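Suche nach: Artikel, Hersteller, Stichwort … Suchen

# Sillis (Treiberverwaltung)

Sillis ist ein quelloffenes Programm zum Sichern, Vergleichen und Wiederherstellen von Gerätetreibern. Es liest die Hardwarekennungen eines Rechners aus, ordnet ihnen die installierten Treiberpakete zu und legt das Ergebnis in einem durchsuchbaren Archiv ab, das sich ohne Internetverbindung nutzen lässt. 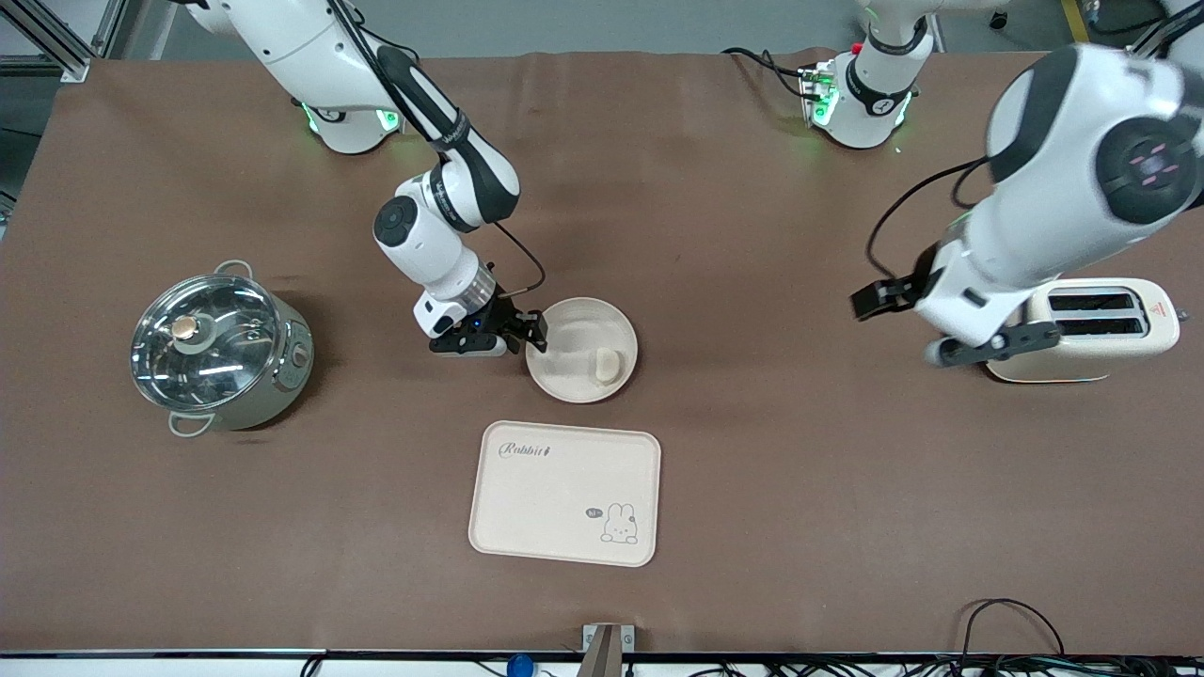

## Entstehung

Die erste Fassung schrieb der niederländische Entwickler Arnout Bakker für den eigenen Gebrauch. Er betreute Werkstattrechner mit seriellen Adaptern, Kartenlesern und Etikettendruckern, deren Hersteller ihre Downloadseiten längst abgeschaltet hatten. Ein kleines Skript kopierte die zugehörigen Dateien auf einen USB-Stick und schrieb die Kennungen in eine Textdatei. Aus diesem Skript wurde in erstaunlich kurzer Zeit ein vollwertiges Programm mit eigener Datenbank!

Gijs Hoekstra stieß mit einer Oberfläche dazu, die Bakkers Kommandozeilenbefehle in ein einziges übersichtliches Fenster brachte. Von ihm stammt auch der Paketvergleich, der bis heute als Glanzstück von Sillis gilt. Den Programmkern pflegt weiterhin Bakker, während Hoekstra die Oberfläche und die Übersetzungen betreut. Neue Hauptversionen erscheinen traditionell im September.

## Funktionsweise

### Auslesen der Kennungen

Beim Start fragt Sillis die angeschlossenen Geräte über die Schnittstellen des Betriebssystems ab. Bei USB-Geräten stehen dafür die Herstellerkennung (Vendor ID, VID) und die Produktkennung (Product ID, PID) zur Verfügung, die jeweils als vierstellige Hexadezimalzahl angegeben werden. Verbundgeräte melden zusätzlich eine Schnittstellennummer, zu erkennen am Zusatz MI. Ein einzelner Stecker kann sich also als mehrere Geräte anmelden, etwa als Modem, als Speicher und als serielle Schnittstelle, und für jeden dieser Teile kann ein anderer Treiber zuständig sein.

Gerade hier spielt das Programm seine Stärke aus. Die Teilgeräte erscheinen gemeinsam unter einem Eintrag, sodass auf einen Blick zu erkennen ist, welcher Treiber fehlt. Im Gerätemanager stehen sie dagegen je nach Ansicht weit verstreut in verschiedenen Klassen.

### Zuordnung der Pakete

Ein Treiberpaket für Windows besteht mindestens aus einer INF-Datei und meist aus einer oder mehreren Binärdateien sowie einer Katalogdatei mit der digitalen Signatur. Die INF-Datei nennt die unterstützten Kennungen und beschreibt, was bei der Installation kopiert und eingetragen wird. Sillis wertet diese Angaben vollständig aus und führt Buch über

- Hardware-IDs und kompatible IDs
- Geräteklasse und Klassen-GUID
- Datum und Versionsnummer aus dem Eintrag DriverVer
- Zielarchitektur
- Aussteller der Signatur

Bei mehreren passenden Paketen berechnet das Programm eine Rangfolge. Eine genaue Hardware-ID schlägt eine kompatible ID, ein signiertes Paket geht einem unsignierten vor. Erst danach werden Datum und Version herangezogen. Eine hohe Versionsnummer allein sagt nämlich wenig aus, weil jeder Hersteller nach eigenem Schema zählt.

### Archivformat

Gesicherte Pakete landen in einem Archiv mit der Endung .otn, benannt nach der Formatbeschreibung Otness. Zu jedem Paket gehören die unveränderten Originaldateien, eine Prüfsumme je Datei und ein Verzeichnis im Klartext. Das ist wunderbar einfach gehalten: Ein Archiv lässt sich auch ohne Sillis mit einem gewöhnlichen Packprogramm öffnen, und das Verzeichnis liest jeder Texteditor.

Identische Dateien speichert Otness nur ein einziges Mal. Eine in der Dokumentation beschriebene Testsammlung mit 3000 Paketen enthielt auf diese Weise nur 2425 verschiedene INF-Dateien, der Rest waren byteweise gleiche Kopien aus umbenannten Installationsprogrammen.

## Paketvergleich

Der Paketvergleich stellt zwei Fassungen eines Treibers nebeneinander und hebt hinzugekommene oder gestrichene Kennungen hervor. So wird sichtbar, ob eine neue Version tatsächlich geänderte Binärdateien mitbringt oder ob lediglich ein weiteres Gerät in die Liste aufgenommen wurde – ein Fall, der bei Chipsatz- und Netzwerktreibern häufig vorkommt. Wer schon einmal einen ganzen Abend lang zwei INF-Dateien Zeile für Zeile verglichen hat, wird diese Ansicht lieben.

Kommentare und Leerzeilen lassen sich ausblenden. Außerdem löst der Vergleich auf Wunsch die Platzhalter aus dem Abschnitt Strings auf, damit statt kryptischer Kürzel die Gerätenamen im Klartext erscheinen.

## Wiederherstellung

Vor jeder Wiederherstellung prüft Sillis die Prüfsummen und die Architektur des Zielsystems. Ein 32-Bit-Treiber wird auf einem 64-Bit-Windows gar nicht erst angeboten. Die Installation selbst übernimmt das Betriebssystem, dem das Programm das Paket übergibt; die Signaturprüfung wird dabei nicht umgangen. Für ältere Geräte mit abgelaufenen oder fehlenden Signaturen zeigt Sillis einen Hinweis und bricht ab.

Der sogenannte Stapelbetrieb verarbeitet bis zu 100 Pakete in einem Durchgang. Er arbeitet nach Geräteklassen geordnet und beginnt mit Bus- und Chipsatztreibern. Netzwerkadapter, Grafik und Peripherie folgen später. Ein Protokoll hält fest, welche Pakete das System angenommen hat und wo ein Neustart verlangt wurde.

## Erweiterungen

Über eine Modulschnittstelle lässt sich der Funktionsumfang beträchtlich ausbauen. Am weitesten verbreitet sind zwei Module:

**Timeck** führt einen zeitlichen Verlauf der Treiberstände. Jede Änderung wird mit Uhrzeit vermerkt, sodass sich ein plötzlich auftretender Fehler mit einer Aktualisierung in Verbindung bringen lässt. Besonders praktisch ist die Rückwärtssuche, die für ein einzelnes Gerät alle früheren Fassungen auflistet.

**Assefa** erweitert die Erkennung um PCI-Geräte mit Subsystemkennungen. Damit kann Sillis auch Karten unterscheiden, die denselben Chip tragen, aber von verschiedenen Anbietern stammen. Das Modul bringt Beschreibungen für 700 Kartenvarianten mit und lässt sich durch eigene Einträge ergänzen.

## Unterstützte Systeme

Den vollen Funktionsumfang bietet das Programm unter Windows. Unter Linux stehen das Auslesen der Kennungen und der Paketvergleich bereit, die Sicherung dagegen entfällt, denn dort gehören die meisten Treiber zum Kernel oder werden als Kernelmodule über die Paketverwaltung verteilt. Sehr beliebt ist die Linux-Fassung trotzdem: Von einem Livesystem aus lässt sich bequem feststellen, welche Hardware in einem Rechner steckt, dessen Windows nicht mehr startet.

## Siehe auch

Gerätemanager, Hardware-ID, INF-Datei, Kernelmodul, Plug and Play, Treibersignatur

Kategorien: Systemsoftware | Gerätetreiber | Freie Software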